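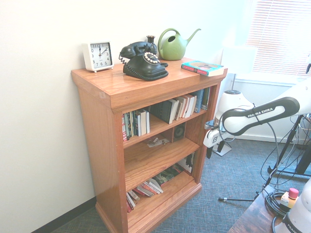
Vasanthi Sikder had promised to send the books to Drudton before the end of March. Her uncle's room still had his black telephone, and the green watering can beside it.

"Which one first?" asked Mizanur.

"The one he read to me." 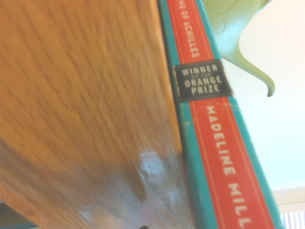

She was 18 that winter, and he had stopped at page 30 -- his voice was tired, he said. She never asked for the rest. 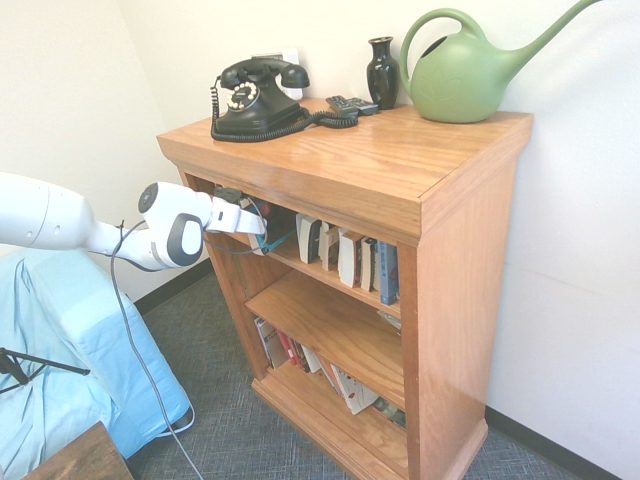

"I will keep it," she said. "The others can go."

Mizanur wrote her name on the list and crossed it out again.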